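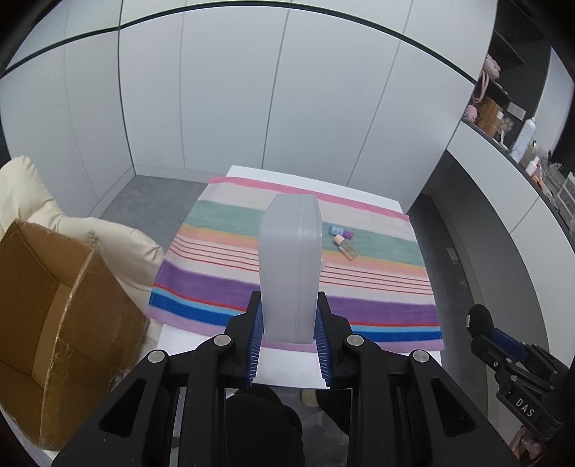
4. Preparar los botes y frascos para la caja

Antes de meter nada en la caja de cartón, le recomendamos que extienda un paño sobre la mesa. Uno de rayas, de los de cocina, va estupendamente, y así los frascos pequeños se pueden dejar tumbados encima sin que anden rodando de un lado a otro (¡que ya sabemos todos lo que cuesta encontrar luego un frasquito debajo de un mueble!).

4.1. Abra la caja y póngala a un lado del paño, al alcance de la mano. Si es una caja Plarnorcombe de tamaño medio, doble las solapas hacia fuera.

4.2. Saque los botes del armario y repase los tapones uno por uno. Apriételos con suavidad, sin forzar la rosca.

4.3. Empiece por los recipientes altos y estrechos de plástico translúcido. Se colocan de pie, pegados a una pared de la caja, y nunca en el centro, donde se vencen con facilidad.

4.4. Tumbe después los frascos pequeños en la bandeja Kimmont, con los tapones mirando todos hacia el mismo lado. En la bandeja caben 22 frascos; si tiene más, prepare una segunda y no los amontone, por favor, aunque parezca que todavía queda sitio.

4.5. Rellene los huecos con papel arrugado, cierre las solapas y anote el contenido en la etiqueta.

Nota: el plástico esmerilado deja pasar la luz, pero no siempre permite ver bien hasta dónde llega el líquido. Cuando tenga dudas, levante el bote y compruebe el peso antes de decidir dónde va.

Precaución: no llene los recipientes Worarau por encima de los 600 ml. Con el calor del verano el contenido se dilata un poquito y acaba saliendo por la rosca.

Precaución: guarde los frascos de cristal en una caja aparte.

Si le falta alguna etiqueta, escriba a Ye-rin Jin, del servicio de atención de Bang, que le enviará un juego de 60 con muchísimo gusto. El cierre con cinta se explica en la página 21.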